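2020年1月28日 星期二 阴

上午先处理黑布。昨天换下来的那一幅挂在水管上晾了一夜，下摆还有潮气，没有收。Collel寄来的新布到得晚，拆包以后平铺在走廊地上，先看幅宽，再看布边。布边有一段织得紧，铺开会起波浪，这种情况裁掉比熨平省事。裁掉的宽度是4厘米，裁完重新量对角，两边一致。

新布和旧布不是同一批，黑的程度有差别。放在窗边看，旧布偏棕，新布偏蓝。拿进屋里，离开日光以后差别变小，但并排挂仍然看得出来。所以旧布放在背后，新布放在两侧，接缝落在角上，颜色的过渡就不在一个平面里。这个办法去年搬到Flelville之前用过一次，记录写得太简单，只有“旧后新侧”四个字，今天看了半天才想起是什么意思。以后记录要写全。

布面的绒毛是老问题。没有下过水的布，头几天掉毛最多，落在深色桌面上，平着看看不见，侧光一照全是灰白的短纤维。先用粘毛滚筒顺着经向走一遍，再横着走一遍，滚筒纸撕到表面不再发灰为止。湿布不能用，湿布只是把毛从一处推到另一处，干了以后又浮起来。静电刷试过，效果和滚筒差不多，但刷子本身也要清理，多一道工序。

挂布时注意了两点。一是上沿要先固定中间，再往两边赶，从一头开始赶的话，余量全堆在另一头，最后会斜着垂下来。二是下摆不要拖地。上次拖地的一侧沾了木屑，木屑钻进织纹里，滚筒粘不出来，只能拆下来抖。这次下摆离地留了一指。夹子用的是Vorkano的小号，弹簧偏硬，夹久了布上有印，印子在正面看不到，不处理。

挂完以后在椅子上坐了一会儿，看垂得怎么样。布刚挂上去时褶子是乱的，过一个小时会自己顺一些。右侧有一道斜褶没有顺下来，松开两个夹子往外挪了一点，重新夹上，好了。

中午吃了剩饭。下午做桌面。

深色桌面的麻烦在于什么都看得见：指印、水痕、胶带撤掉以后的残胶。残胶先用塑料刮片推，推成卷以后捏掉，剩下一层薄的再用酒精。酒精不能直接倒在台面上，要倒在布上，擦一下换一个面。直接倒的话，边缘会流到金属边框的缝里，等干的时间很长，而且会把缝里的灰带出来，形成一条淡线。这条淡线今天还在，是上周留下的，用棉签沿着缝走了两次，淡了，没有完全去掉。

黑色边框也擦了。边框的表面比台面粗，布走过去会挂丝，改用软毛刷。刷完用手背试了一遍，没有明显的颗粒感。四周角上的小件没有拆，拆了要重新对位，今天不打算花这个时间。只用刷子扫了缝隙。

桌面的划痕检查了一遍，拿手电贴着台面照。靠近上沿有几道旧的，方向一致，应该是以前拖东西造成的，深度不影响使用。中间区域有一小块发亮，是反复擦拭磨出来的，和周围的亚光不一样。试着用2,000目的水砂纸轻轻带了两下，亮处的边界变模糊了，但颜色也浅了一点，马上停手。教训：深色面不要为了均匀去磨，磨过的地方只会更显眼。这一条写在桌边的本子上，用红笔画了线。

然后摆木块。摆放位置靠桌面上端，按昨天定的顺序。
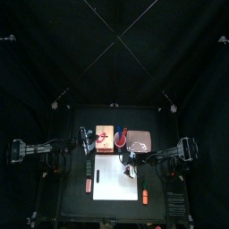

黑布围挡与深色桌面，木块摆在桌面上端。

木块本身有些情况要记。这一批料是从同一块板上开出来的，共28块，开料时没有发现问题，放了14天以后再量，有几块的端面不平了。原因是室内湿度变了，前一阵下雨，窗没有关严。端面不平的木块立着放会轻微摇晃，手指按对角就能感觉到。挑出来单独放，不混用。剩下的按纹理分了两堆，直纹一堆，斜纹一堆。斜纹的棱角容易崩，搬的时候不要互相碰。

棱边的处理还是老办法。砂纸包在小木板上，斜着过一刀，手上的力要匀，来回的次数每条边一样。倒得太多，木块之间的缝会显宽，码起来不好看；倒得太少，棱还是会起毛刺，也会在深色台面上留下细痕。有两块倒多了，降为垫块用。

端面封了一层Morgan的木蜡油。说明上写薄涂，实际上第一遍端面吸得很快，涂多少吃多少，薄涂等于没涂。第一遍可以湿一些，等吸进去以后把表面的余油擦干净，第二遍再薄。大面不上油，上油以后颜色变深，和深色台面的反差减小，远看分不清边界。反差是选这批浅料的主要理由，不能自己抵消掉。涂过油的木块在架子上竖着晾，没有干透之前不准放到台面上，油印很难去。

擦油的布晾在了阳台的铁丝上，摊开，没有团成一团。这件事每次都写，是因为前年有一次忘了，团着丢进了桶里，第二天摸上去是热的。

光线也看了一下。四周是黑布，反射少，木块朝上的面亮，侧面暗得快。白天靠窗的一侧有漏光，布没有完全搭上，缝里进来一条，落在台面上是一条窄的亮带，随时间移动。下午三点以后基本没有了。把搭接的宽度加大一掌，再看，亮带没有了。搭接处的布变成两层，垂感重一点，可以接受。

黑布吸光，站在里面时间长了对颜色的判断会偏。出来看白墙，觉得白墙发黄。所以挑木块颜色的事情放在外面做，在窗边做，挑好了再拿进去，不在里面挑。这也是今天把分堆的工作挪到走廊的原因。走廊窄，两堆木块加一个纸箱就没有地方走了，临时在箱子上搭了一块板。

傍晚重新走了一遍桌面。又落了一层细毛，比上午少很多。估计再有两三天新布就稳定了。在这之前每天早晚各清一次，早上清夜里落的，晚上清白天落的，滚筒纸的用量会大，库存还剩一卷半，要补。

库存情况顺便记在这里。酒精还有大半瓶。棉签够。水砂纸细的还有，粗的用完了。小号夹子坏了一个，弹簧脱出来，装回去又弹开，丢了。软毛刷的毛开始分叉，暂时能用。黑线一轴，用来锁新布的裁边，今天没有来得及锁。裁边不锁会散，散出来的纱比绒毛还难收拾，明天第一件事做这个。锁边针距不用太密，密了布边会缩，挂起来又是波浪。

旧布的下摆到晚上摸了一次，基本干了，接缝处还差一点。再挂一夜。收的时候卷起来，不要折，折痕在黑布上会发白，熨也熨不掉。卷芯用上次留下的纸筒，纸筒长度比布幅短一截，两头要垫报纸。

明天：锁边；缝隙里的淡线再擦一次；挑出来的不平木块重新量，写上编号；买滚筒纸和粗砂纸。阳台铁丝上的油布收回来之前先看干没干。

晚上降温，窗关严了。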